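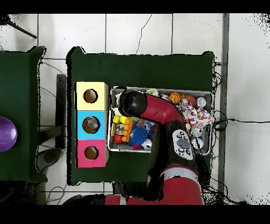

## Week 2 handout: The arm that wouldn't let go

Read this before the lab. Last year it was handed out after the lab, which was a mistake.

The task we set in this module sounds like something you would give a toddler. Toys are mixed up in a metal container, and there are coloured boxes with round holes in the top. The arm picks out a toy, carries it across and drops it through a hole. A toddler manages this, with some biting. Our arm managed it too, until the cycle described below, which we have been teaching from ever since.

### What happened

The Nomiteo sorting run in June was meant to be 3359 cycles, left to run across several days with someone in the room. It reached cycle 368. The log for that cycle is on the course page and you should have it open while you read.

1. The planner chose a ball as its target.
2. The gripper closed. The force reading passed the threshold, so the software reported a good grasp.
3. The arm began to lift. The reading went up and kept going up.
4. The controller took this to mean that the ball was heavier than expected and, being a helpful sort of controller, gripped harder.
5. The container left the table.

The gripper had closed on the ball and also on a fold of cloth, and the cloth was caught on the rim. The arm had no opinion on any of this. It carried the lot towards the boxes until the joint torque limit tripped and the brakes came on, at which point everything hung in the air with a red light flashing over it.

The person on duty then did what most of you would do, and reached in to unhook the cloth. They were not hurt. Keep that moment in mind, as it matters more than the first five steps.

### Why cloth is a nuisance

A ball has a width. The fingers close, they stop, and the distance between them tells you something. Cloth has whatever width it feels like. It squashes to almost nothing, it hides what is under it, and it is usually attached to more cloth.
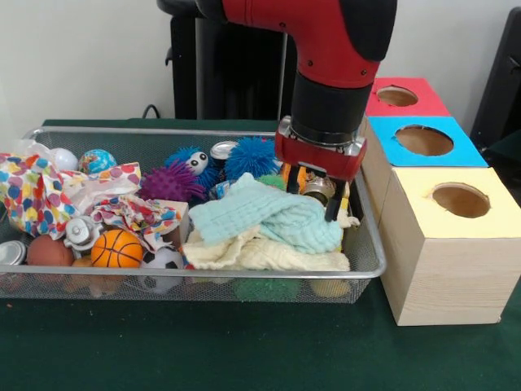
A closed gripper with a rising force reading can mean at least four things: you have the object, you have the object and a passenger, you have the passenger only, or you have hold of the container. The June software knew about the first. Rasonura, who wrote the grasp checker, had tested it on hard objects for 200 cycles and it passed every one. Read the test report and see whether you can find the word "cloth". Take your time.

### The faults, in the order we found them

**The threshold had a floor but no ceiling.** Anything above the minimum counted as success. The heaviest toy in the set is known, so a ceiling could have been set in an afternoon.

**The response to surprise was more force.** When a reading disagrees with the model, the model is a suspect as well.

**The torque limit was doing someone else's job.** It exists to protect the joints. It was the first thing to notice that the container was airborne, and it noticed late.

**A stopped arm looks like a safe arm.** With the brakes on it was still holding a load on stretched fabric. If the cloth slips, the load drops on whatever is below, including your hand. The Brerkell release procedure was pinned up by the door, behind a coat.

### Lab rules that follow from this

- Lift 2 cm, pause, check the reading, then continue.
- If the reading is over the ceiling, lower and open. Don't retry on the same spot.
- After a protective stop, press the emergency stop as well. Support the load from outside the reach of the fingers before anything is released.
- Hands stay out until the Lai panel shows the drive is off. "It looked off" will not be accepted in a lab report.
- Coats go on the hooks in the corridor.

### To prepare

Find the earliest line in the cycle 368 log where a sensible check would have stopped the lift. Write down the check and what it would cost in wasted cycles on an ordinary day. "Remove the cloth" has been submitted before and got no marks.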